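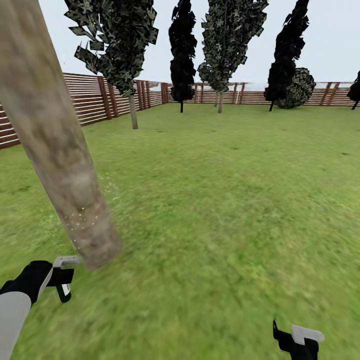

## Left gripper drifting on the twin-arm cell

**lagman_lee** – Jan 29, 2022

Hello all, and sorry in advance for the long post! I look after a two-arm cell called Cara, and before anything new runs on the real arms we try it in the simulator, in the garden scene with the fence and the trees. The left gripper keeps settling 11 mm low when I send it home. The right one is spot on. I've reloaded the scene, gone back to the old tool file and had a good many cups of tea over it. Any ideas, please?

**IlidioBarros**

Lovely to see another Cara on here. I'd look at the tool offset first. Ours went just like that after we swapped the fingers and forgot to change the length on the left side – easily done, the two entries sit on different pages.

**trakgate_mo**

I'd have to disagree with Ilídio, I'm afraid. A wrong offset would show at every pose, and you only mention home. I'd re-zero joint 2 and leave the tool file well alone.

**IlidioBarros**

Fair point, though has anyone checked the other poses? I wouldn't touch a zero until that's done. It took me a whole afternoon in January to get mine back!

**lagman_lee**

Right, I've been through them all now, and it's low at every one. The left entry still had the old finger length in it, so my "old tool file" wasn't old enough. Corrected it, ran 300 cycles, and it's landing where it should.

**trakgate_mo**

Glad it's sorted. I'd still check that zero before you load it on the real arms, mind you.

**Leonora Marquez**

Me too, and do save a copy of the good file somewhere safe. We keep ours in the Skemeck folder with the fault log, error 1057 and all!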